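阅读时间：14 分钟
分类：课程讲义 > 儿童骑行与户外玩具 > 选购与使用

第四讲 儿童滑板车：结构、选型与日常检查

上一讲讲的是平衡车，这一讲转到滑板车。两类产品的使用年龄有重叠，家长在店里经常拿来一起比，所以请先把上一讲关于身高和内腿长的部分复习一遍，这一讲不再重复。

本讲只涉及靠脚蹬地前进的滑板车，带电机的放到第六讲。课上会用到四款样车：Orkance 的三轮款、Skultau 的两轮折叠款、Rieger 的大轮款，以及 Staltmont 的特技款。样车放在教室后面的架子上，课间可以自己试推，试完请放回原来的位置，刹车手柄不要反复空捏。

一、基本结构

一辆滑板车由踏板、立管、把手、前叉、车轮和刹车组成。折叠款在踏板和立管之间多一个折叠机构，三轮款的前端没有传统意义上的前叉，换成了一根横轴和一套倾斜转向装置。

踏板是站人的部分，也叫板面。看板面先看宽度，再看离地高度。宽度决定孩子能不能两只脚前后错开站稳，离地高度决定蹬地那条腿要弯多深。板面越高，支撑腿每蹬一次都要多屈一点膝盖，小孩滑不了多久就会说腿酸。家长往往以为是孩子体力差，换一辆低板面的车，情况就不一样了。

立管连接板面和把手。可调高度的立管一般由内外两根管套在一起，靠快拆夹或者弹珠卡扣固定。快拆夹调得细，但是会松；弹珠卡扣只有几个固定档位，胜在不容易滑落。Orkance 的三轮款用的是弹珠卡扣，Skultau 的折叠款用的是快拆夹，课间可以比较一下手感。

把手要看握把直径和末端。握把太粗，小手握不住。末端应该有一圈凸起的挡边，摔倒时把手末端会朝向身体，没有挡边的裸管很危险。二手车上最常见的缺陷就是握把末端磨穿，露出里面的金属管，遇到这种情况先换握把再骑。

二、转向方式

儿童滑板车的转向分两种：转把式和倾斜式。

转把式和自行车一样，把手往哪边转，前轮就往哪边转。两轮车基本都是这种。优点是直观，缺点是低速时容易转过头，前轮横过来，人从把手上方翻出去。有些厂家在前叉里加了限位，转到一定角度就转不动了，给低龄孩子用的转把式车应该优先选带限位的。

倾斜式用在三轮车上。把手本身不转，孩子把身体重心压向一侧，前面两个轮子跟着偏转。刚开始会有几天不适应，尤其是已经骑过三轮脚踏车的孩子，会下意识地去拧把手，拧不动就着急。处理办法是先不讲道理，让孩子站在原地左右晃，看轮子怎么动，晃够了再往前滑。

倾斜式的回正力来自一对弹簧或者一块橡胶。体重轻的孩子压不动硬弹簧，车就只会走直线。有的车在底部留了调节螺丝，可以调松一些。试车时把孩子带上，家长自己用手压出来的感觉不能作准。

三、车轮

车轮看四样东西：直径、宽度、材料、轴承。

直径大的轮子过砖缝、过路面接缝比较稳，直径小的轮子起步轻、转向灵。小区里如果铺的是带缝的地砖，小轮车会一路震，孩子手麻。Rieger 的大轮款就是为这种路面设计的，代价是车身长、重，上楼梯要大人拎。

材料以聚氨酯为主，软硬不同。软的抓地好、安静、磨得快；硬的滑得远，在光滑地面上容易打滑。便宜车上还能见到硬塑料轮，声音很大，遇水很滑，不建议买。部分大轮款用充气胎，舒适性最好，但是要打气，也会扎破。

会发光的轮子里面装的是磁发电组件，不用电池，转起来就亮。孩子喜欢，对骑行本身没有影响。这种轮子比普通轮子稍重，坏了以后只能整只换。需要提醒家长的是，发光轮不能代替车灯，傍晚在有车的地方骑，仍然要穿反光背心。

轴承上标的等级数字在儿童车上意义不大。孩子的速度不高，轴承干净、转动顺畅就够了。判断方法是把车拎起来，用手拨一下轮子，听声音。均匀的嗡声是正常的，有沙沙声说明进了沙，有一下一下的咔哒声说明滚珠有损坏。

四、刹车

常见的有后轮踩刹和手刹两种。

后轮踩刹是一块盖在后轮上的金属片或者塑料片，用脚踩下去摩擦车轮。结构简单，几乎不会坏。问题在于小孩不会用。踩刹车要求把一只脚抬起来往后放，同时用另一只脚保持平衡，这个动作对刚学会滑行的孩子偏难，多数孩子会直接用鞋底拖地减速。鞋底磨得快的孩子，基本就是这种情况。

手刹在大轮款上比较多，捏手柄，通过线管拉动后轮的刹车片。好处是脚不用动，坏处是手柄的开距要合适，孩子的手指够不着就等于没有。手柄旁边一般有一颗小的内六角螺丝，可以把手柄往里调。Rieger 的样车出厂时开距偏大，我们已经调过一次，大家可以看一下调整后的位置。

教刹车要放在教滑行之前。平地上站好，大人扶着把手，让孩子练习抬脚、踩下、抬脚、踩下，车不动也没关系。等这个动作顺了再开始往前滑。下坡之前必须确认孩子能在平地上按口令停住。

五、选型

按照使用情况，可以分成下面几种。

刚开始接触的低龄孩子，选三轮倾斜式，板面低，立管能调到腰部附近的高度。不要买带座椅又带推杆又能变形的多合一产品，除非家里确实会用到座椅。变形机构多，连接点就多，每个连接点都会松。

已经骑得很熟、想要更快的孩子，换两轮转把式。换车的信号是孩子在三轮车上转弯时内侧轮子经常离地，说明速度已经超过了三轮结构适合的范围。

每天骑车上学的孩子，选大轮款，要有手刹，有脚撑，最好有挡泥板。折叠机构看情况，如果学校有停车的地方，不折叠的更结实。

想去滑板场玩的孩子，选特技款。特技车不折叠，立管不可调，把手和立管焊成一体，轮子小而硬。Staltmont 的样车就是这一类。特技车不适合长距离代步，反过来，普通折叠车绝对不能拿去跳台阶，折叠处承受不了反复的冲击。这一条在门店里要主动跟家长讲，很多家长不知道两类车有区别，看到孩子在小区里跳路沿也不会想到去拦。

关于尺寸。把手高度以孩子站在板面上、手自然下垂再弯起时握得住为准，大致在肚脐到胯部之间。把手过高，孩子耸着肩膀骑，转向变得迟钝；把手过低，身体前倾，重心压在前轮上，遇到石子容易往前栽。

关于买大一号。衣服可以买大一号，滑板车不行。可以选立管调节范围大的，但板面宽度、轮径和整车重量是调不了的，必须以孩子现在的身体为准。

六、标签与说明书

每辆车出厂时应该附有标签和说明书，讲几个要看的地方。

承重。标签上写的最大承重是指静态站立还是骑行，各家写法不统一，看不清楚就查说明书。Orkance 三轮款的说明书写得比较完整，承重、适用身高和折叠状态下的注意事项分开列，可以当作范本来读。大人不要站上去试，家长示范的时候站上孩子的车，是立管变形的常见原因。

耐久测试。说明书里有时会写板面加载 1,000 次或者折叠 500 次之类的数字。

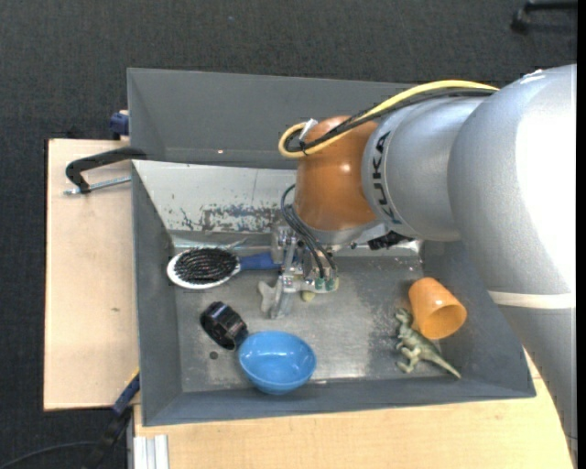
读这类数字要注意三件事。首先看加载的重量是多少，没有写重量的次数没有参考价值。其次看判定标准，是完全没有裂纹，还是仍然能够使用，两者差得很远。另外要看测试的是整车还是单个零件，折叠机构单独测试的结果，不能直接当成整车的结果。作业里会给出两份说明书的摘录，请按这个思路逐条写出还缺哪些信息。

把次数换算成使用时间也要小心。一个每天上学放学都骑的孩子，早晚各折叠一次，一天就是 2 次。按这个频率，500 次对应的是 250 天，不到两个学年的上学日。如果孩子把折叠扳手当玩具扳着玩，消耗得更快。所以折叠处的检查周期要比其他部位短。

年龄标注。标注的年龄是厂家给出的范围，同龄孩子身高体重差别很大，以身高和体重为先，年龄作参考。

七、日常检查

检查可以交给家长做，不需要专门工具，一套内六角扳手就够。建议固定在每个月的同一个时候做一次，车被雨淋过之后加做一次。

把手和立管：站在车前面，用两腿夹住前轮，双手扭把手。把手和前轮之间不应该有相对转动。有转动就把夹紧螺丝上紧，再扭一次确认。

折叠处：打开到骑行状态，锁好，前后推拉立管。轻微的弹性正常，有明显的咯噔感就要调紧或者停用。锁扣必须完全到位，有的锁扣看起来合上了，里面的卡销只进了一半，要用手指按一遍。

车轮：抓住轮子左右摇，感觉轴有没有旷量。轮面磨成斜的或者中间磨平了，就该换了。后轮一般比前轮磨得快，可以前后对调一次，前提是两个轮子规格相同。

刹车：推着车走，踩下或者捏下刹车，后轮应该立刻停住。金属踩刹用久了会发烫，孩子下坡之后不要马上用手摸。

板面：看防滑层有没有翘边，翻过来看底部有没有裂纹，重点看立管和板面连接的地方。发现裂纹就停用，不要补焊，也不要用胶粘。

清洁用拧干的湿布擦就行，不要用水管冲轴承。冲完看着干净，水和沙子都进去了。

八、护具与场地

头盔必须戴，调到头盔前沿在眉毛上方，两指能塞进下巴带。护膝和护肘对初学阶段有用，护腕视情况。穿包脚的平底鞋，不要穿拖鞋和洞洞鞋，鞋带塞进鞋里。

场地选平整、没有车辆进出的地方。地下车库的出入口、商场门口的坡道、喷泉周围的湿石板都不合适。练习段不用长，100 米以内的直路加一个可以绕圈的空地，足够初学者用一整个夏天。

两个孩子一起骑的时候，前后错开，不并排。滑板车的蹬地腿会往外伸，并排骑容易互相绊到。左右脚要换着蹬，一直用同一条腿，支撑腿那一侧会比较累。孩子一般不愿意换，不用强求，偶尔提醒就可以。

九、门店沟通中常见的问题

家长问三轮是不是一定比两轮安全。低速时三轮更稳，速度上来之后，三轮转弯时的侧翻风险要讲清楚。

家长问能不能先骑滑板车再学自行车。可以，平衡感是通用的，只是滑板车练不到踏频，换自行车时要另外学。

家长问二手车能不能买。可以，按第七节逐项检查，折叠款从严，特技款要看立管焊缝。没有说明书的，按车架上的型号找厂家要一份。

家长问同款不同色价格为什么不一样。多数是库存原因，车本身没有区别，照实说。

十、作业

1. 从四款样车中任选两款，按第一节到第四节的顺序写一份对比记录，每一项写自己的观察，不要抄包装。

2. 阅读所附的两份说明书摘录，指出承重和耐久测试部分缺少的信息。

3. 找一辆正在使用的儿童滑板车，按第七节做一次完整检查，写明每一项的结果和处理办法。事先征得家长同意，只检查，不拆车。

下一讲讲轮滑鞋，请带一双自己平时穿的运动袜。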